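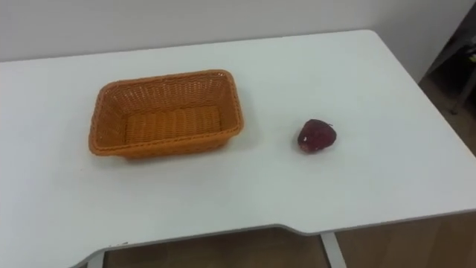
A basket and a small dark red fruit on a white table.

Why Do Things Get Woven?

Take a look at your T-shirt. Now look really, really closely, right up until your nose is almost touching it. See all those tiny threads? They're holding on to each other, and there's no glue in there at all! I think that's one of the coolest tricks people ever came up with, and I've been a bit nutty about it ever since I was nine and tried to make a basket out of grass from my grandma's yard. (It fell apart before I got it to the kitchen. More on that later.)

So what is weaving?

Weaving means crossing long, thin things over and under each other so they lock together. The long, thin things can be almost anything that bends – grass, wool, strips of wood, strings of plastic, even wire. Over one, under one, over one, under one. When you come back the other way you swap, so you go under the ones you went over before. That swap is the secret! If you forget it, everything slides around and you end up with a pile of spaghetti.

The strands that stay still have a special name. In cloth they're called the warp, and the one that travels back and forth is called the weft. Basket makers use different words. They say stakes for the ones that stand up and weavers for the ones that go in and out. Yes, a person who weaves is a weaver, and the strand is a weaver too. I didn't make the rules.

Why is it so strong?

Try this. Get one strip of paper and pull on both ends. Rip! Now weave a bunch of strips into a mat and try to poke your finger through the middle. It's a lot harder, right? When you push on one strip, it presses on the strips that cross it, and those press on the next ones, so they all share the work. The rubbing where they cross (grown-ups call this friction) keeps them from slipping.

A woven thing can bend a little, too. A clay bowl cracks if you drop it on the floor. A basket usually just bounces and rolls under the couch.

How old is weaving?

Super old. People were making baskets thousands and thousands of years ago, before anyone wrote anything down. It's hard to find the really old ones, though, because plants rot. Sometimes a basket is gone but it left its pattern pressed into a lump of clay, kind of like when you fall asleep on a bumpy blanket and wake up with lines on your cheek.

I saw a clay piece like that last November at the Cassim Museum. It was no bigger than a cookie and you could still see the over-under-over-under. I stood in front of it for ages and missed the bus back to Vonlow.

Do animals weave?

Some of them do! There are birds called weaverbirds that make hanging nests out of grass, using just their beaks and feet. They even tie knots. Young weaverbirds are pretty bad at it to begin with and their nests come out all messy, which makes me feel better about my grass basket. Spiders are different, by the way. They spin silk and stick it together, so a spider web isn't woven the way your shirt is.

Make your own paper mat

You need 2 sheets of paper in different colors, scissors and some tape.

Fold the first sheet in half. Cut slits from the folded side, but stop a thumb's width before the open edge. Unfold it. Cut the second sheet into long strips.

Push a strip over, under, over, under, all the way across. Start the next strip the opposite way, so under comes first. Keep going and squish each strip up snug against the last one. Tape the ends down at the back.

That snug part is where I went wrong when I was nine. I left big gaps, and my grass was way too dry, so it snapped whenever I bent it. Basket makers often soak their strands in water first to make them bendy. I wish I'd known!

My biggest mat so far has 131 strips in it and lives under the cat's bowl. If yours turns out wobbly, pull out the last few strips and have another go. Paper doesn't mind.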